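Search this blog Search

Packing arm, part four: soft fingers and grip force

The parallel jaw is off the arm. It handled boxes well and everything else badly, and most of what goes through the shared workshop is bags. Imani Kombo had a pair of ribbed soft fingers left over from a Dindell kit, so I made an adapter plate and fitted those.

The fingers needed a new force limit. I drive them from a Tamura controller, which takes a position target and a current ceiling. With the old ceiling the pads closed until the ribs buckled outward, and the tip lost contact before the middle did. I dropped the ceiling in small steps until the ribs stayed in line, then logged 170 closures on a foam block. Drift at the end was too small to bother with.

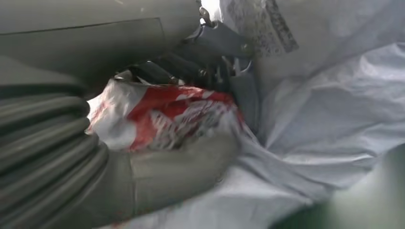

Crinkly plastic is harder than foam. A wrapper folds under the pad, the motor current rises early, and the controller reports a grasp when all it has is film. My fix is a second check 21 milliseconds after the first: if the current has sagged, close further and test again. Two retries, then open and back off. Valentin Zürcher thinks the rate of change would be a better signal than the level. He is probably right, but the current reading is noisy and I would have to filter it first.

White material on white material is the other problem. The wrist camera's auto exposure hunts when a pale sheet fills the view, so I locked it at a fixed value and the segmentation got steadier. Dark items now come out too dark. I'll try two exposures per pick.

The log stands at 2,326 grasps, the first 2,000 of them with the old jaw, so the totals aren't comparable yet. I have split the file by gripper and will post both halves once the labels are cleaned up.

Next job is the cable run at the wrist. It rubs on the adapter plate at full rotation.

Contact | © Kálmán Orbán | Back to top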